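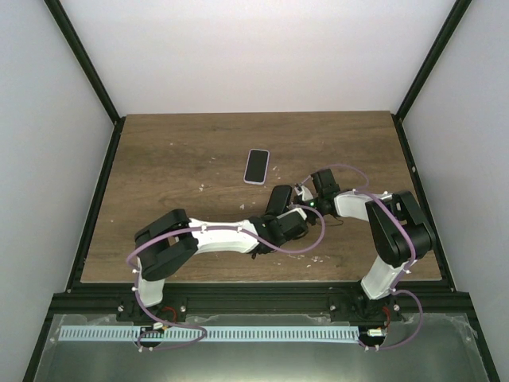 Print this page | E-mail this page

Search news releases
Enter keyword
Go

GUKAR ASKS BUYERS TO DOUBT ITS NEW TABLETOP CLEANER

June. Gukar, the household goods maker, will begin selling Zatico, a cleaner for wood-grain tabletops, with a label that promises less than most. It does not claim to remove every mark. The company has read plenty of labels that do, and doesn't believe them.

"I've been told for 20 years that the next spray will change my life," said Csaba Szekeres, who runs product testing at Gukar. "I still own a scraper. Most of what people call a stain is crumbs, flakes or dried paint, and a dry cloth should get the first try."

Gukar tried Zatico on 128 tabletops. It left dried paint on some 20 of them, and those results are printed on the back of the bottle. The firm also tested Jola, its own older cleaner, and found the two hard to tell apart on everyday dust. Households with a bottle of Jola left are advised to finish it.

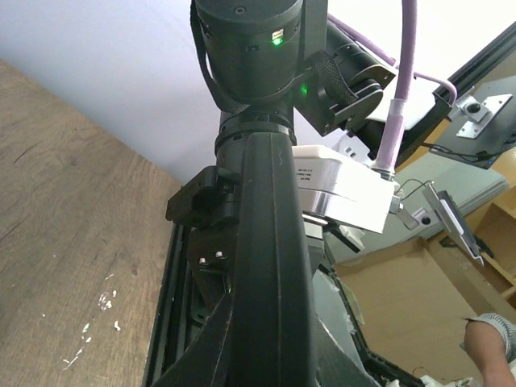 How do you get small white paint spots off a wood-grain tabletop?

Lay a damp cloth over them for 2 minutes, then push gently with a plastic scraper along the grain. Try a hidden corner first. Old spots may stay put, and rubbing harder is likely to dull the finish.

Zatico comes in one size and has no added scent. Gukar tested a lemon version and could find no sign that it cleaned any better. Clear phones and papers off the table before spraying.

Print this page | E-mail this page

Related releases
Gukar drops "100 percent" from all labels
Jola refills to stay on sale
Bang cloths: what we found after repeated washing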